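3. Collecting the Examples

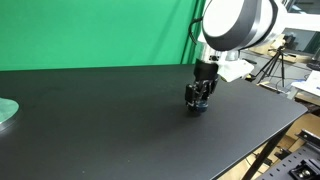 Figure 2. The arm at the black table with a dark blue object between its fingers; part of the round teal disc shows at left. Photo: Tumcombe Manipulation Group.

3.1 Work area

All examples were recorded at a single station in the Tumcombe lab. The station has one arm, one gripper with jointed fingers, and a matte black table with a green backdrop behind it (Figure 2). We kept the background plain on the far side of the table so that objects could be separated from it by color in the first pass of processing. The right side was left as it was. Shelving, papers and boxes are visible there in many recordings, and we did not mask them out. An early version of the policy trained on masked frames did worse when the masks were slightly off, and we dropped that step.

The table is larger than the area the arm can use. We marked the usable area in software only and put no tape on the surface. Dust was wiped off at the start of each session, but specks build up quickly on black and can be seen in some frames.

3.2 Task

Each example covers one pick and one place. The operator moves the gripper to a small object, closes the fingers, lifts, carries the object to a target, and lets go. The object set, which we call Pendus, has 18 items of cup, puck and block shapes. Several are dark, and these are hard to tell from the table under low light. We kept them in the set for that reason. Targets are flat and round, and their position is changed between examples.

The operator was told to keep the carry low. A high carry is easier to drive, but it takes the object out of the wrist view's useful range and makes the last part of the motion longer. With a low carry the shadow under the object also stays close to it, and we found in earlier work that the policy uses the shadow to judge height. We set no fixed height, and the examples vary.

3.3 Operator control

Operators drove the arm with Farkas, our in-house control program. It maps a hand controller to the position and rotation of the gripper and uses one trigger for opening and closing. Commands are sent at 15 Hz. We tried a faster rate and saw no gain in the trained policy, while the files became larger and the small hand tremors of the operators were recorded in more detail.

Before recording, each operator practiced until they could finish five examples in a row without a drop. Practice runs were not saved. Operators worked in blocks, with a break after each block, as the drives became visibly less smooth toward the end of long sessions. Operators could stop and restart an example at any point. A restarted example was saved under a new number, and the stopped one was marked as incomplete.

3.4 What was recorded

For each time step we store the joint angles, the gripper opening, the command sent by the operator, and color images. Images and arm data are matched by time stamp. Gaps in the image stream longer than two steps cause the whole example to be thrown out, and shorter gaps are filled by repeating the last image.

We also store a short text label for the object and the target. Labels were typed by the operator before the example began. Spelling was corrected later by hand, and color words were made uniform, so that "navy" and "dark blue" both became "dark blue."

3.5 Checking and selection

After the sessions, every example was played back once by a person who had not driven it. The checker marked it as good, poor or failed. Poor examples reach the target but include a long pause, a second grasp, or contact between the fingers and the table. Failed examples include any drop outside the target.

The final set has 491 examples. Of these, 19 were marked poor and kept, all of them with a second grasp. We wanted the policy to see some recoveries, and a trial without them gave a policy that closed on air and carried on to the target. Failed examples are not used in training. They are stored separately and are used in Section 5 to test the Bedetti success detector.

Object positions are not spread evenly. Operators tended to place objects near the middle of the table, and the left edge of the usable area is thinly covered. We did not correct for this in the main results. The effect on picks near that edge is reported in Section 5.2.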